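Quarter past ten at night and I've only just got my shoes off, but I want to get this down before I forget which bits went right.
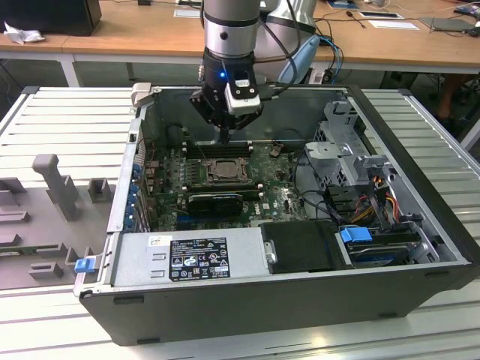

So, memory sticks. We've got 4 weeks left on the project and I'd been dreading this part since we picked it, because pulling a stick out by hand is a two-thumb job (clips first, then a bit of a wiggle) and the arm hasn't got thumbs. We did 30 goes today. I wrote every one of them up in the back of the lab book, in biro, and my hand aches!

First six were hopeless. Came in too far over each time, and I was convinced it was the gripper until I noticed we were still using the old offsets from the Nulley tray. Same file name, wrong folder. I could have cried. Swapped it over, had a biscuit, started again, and after lunch it was like a different machine – straight down over the slots, nice and slow, no wobble.

The Dell is a good one to practise on, I think. Everything's fairly open once the side's off and the cooler's out of the way, and the blue plastic bits tell you where you're meant to grab. The power cables still worry me. One day they'll spring up into the gripper and I'll have that to write up as well.

Our tutor wants around 70 per cent before we're allowed to call it working, and the team from Ruangrit are apparently past that already, which I'm trying not to think about. They've got the Prurkeditz software though, and we're on Mokton, which crashes if you so much as look at the camera settings.

Tomorrow: back up the offsets!! Rename that folder. Ask about a longer slot in the lab. Buy biscuits.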